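A Near Miss at Clilstead: The Safety Lead on the Table Cell Fault

In May the assembly lab at Clilstead had an unplanned arm movement at one of its small cells. There was no injury. The cell was out of service for ten days while the cause was traced. We spoke to the site's safety lead, who asked that staff not be named, on a Thursday afternoon after the cell had gone back into use.

The cell is a single arm on a table, with a fixed beam structure built up from the tabletop. It runs on a Troneck controller. A scheduling program called Skidbridge sends it jobs. The arm was supposed to be in a protective stop while a technician changed a fixture.

"It was in a stop. The log is clear on that," the safety lead said. "What the technician did not have was a locked-out arm. Those are two different conditions, and our written procedure used the same word for both."

The technician had pressed the stop on the pendant, waited for the light, and reached in to loosen the fixture. A second person at the desk saw a fault message in Skidbridge and cleared it. Clearing the message also sent a reset to the controller. The controller accepted the reset, and the arm resumed its last move, a return to its home position.

"It traveled 28 centimeters before the beam stopped it," the safety lead said. "The collision limit tripped and the drives shut off. The technician's hand was on the fixture, on the other side of the beam. I would not call the beam a guard. It was put there to hold equipment."

Asked why a reset from the desk could restart motion at all, the safety lead described a change made during a software update. Before the update, a reset cleared the message and nothing else. A separate start command was needed at the cell. The update combined the two for cells marked "unattended" in the Skidbridge settings, so that overnight jobs could recover from minor faults.

"This cell had been marked unattended for a night trial. The trial ended. The setting stayed. We had eight cells on that system, and when we checked them all, four had the same setting left on. None of those four should have had it in the daytime."

The fault was not found quickly. The first two days went to the pendant and its cable, on the theory that the stop signal had dropped out. Both tested good. The maintenance contractor, Mateos, then compared the controller log with the Skidbridge log and found that the clocks did not agree. With the times corrected, the reset came directly before the motion.

"Until then it looked as if the arm had moved first and the operator had cleared the message after. The operator had told us otherwise from the start. We should have checked the clocks on day one."

The return-to-home sequence was then replayed in simulation, with the arm, table and beams in their places, before any test with power on.
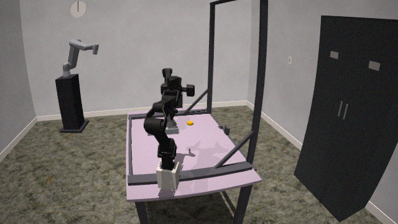

Simulation view of the table cell, with a second arm on its pedestal at the rear.

The safety lead was cautious about the simulation. "It gives you geometry. You can look at where the arm goes and what it would meet. It does not tell you how hard it pushes before the limit trips, and it had nothing to say about the reset."

Three changes have been made. The desk can no longer clear a fault on any cell that is in a stop. The unattended setting expires at the end of each job. Anyone reaching past the near beam must switch off drive power at the cell and keep the key.

The safety lead expects complaints about the third. "A fixture change takes longer now. People have told me so. The arm has to be re-referenced after every power-off, and on a day with a lot of changes that adds up. I have asked for a quicker referencing routine. Until we have one, the key stays in your pocket."

One item is still open. The controller and scheduler clocks are now set by hand every week, and a permanent fix is waiting on the next Skidbridge release.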